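The woman behind Flurkton Home has been helping people sort out their cupboards for 16 years, and she still gets excited about a good bin. We met mid-morning in her workroom, over a pot of tea that went cold while she talked, and it took us a fair while to get to my first question (my fault as much as hers, I kept asking about her kettle).

"People ring me up wanting shelves," she says, "and I tell them, lovely, we'll talk about shelves, but first go and find me one decent-sized bin and put everything in it that hasn't got a home. Everything! The brush, the odds and ends off the bench, the lot."

Her favourite colour for the job is grey, which surprised me. She used to buy cheerful ones from a shop called Monora, and she still has 2 of those in the garage, but she found that small things were harder to pick out against a bright colour. "Grey just gets out of the way and lets you see what you own," she says. She likes sloping sides as well, and a work surface in pale wood if she can get it.
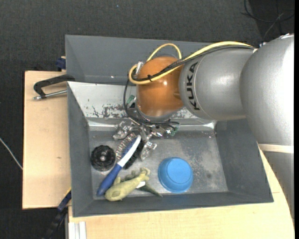
"And then you take things out one at a time, and you decide," she goes on. "That's the part everyone wants to rush. I had a client in Nogueira Street with 273 bits and pieces from a single laundry - she kept a tally, bless her - and we did it over a whole March, an hour after tea each time. She kept her old scrubbing brush in the end and I was so pleased, because there was years of wear left in it."

Does she ever tip the whole bin out on the floor? She laughs at that. "Not on carpet, darling. I've done my time picking fluff off things."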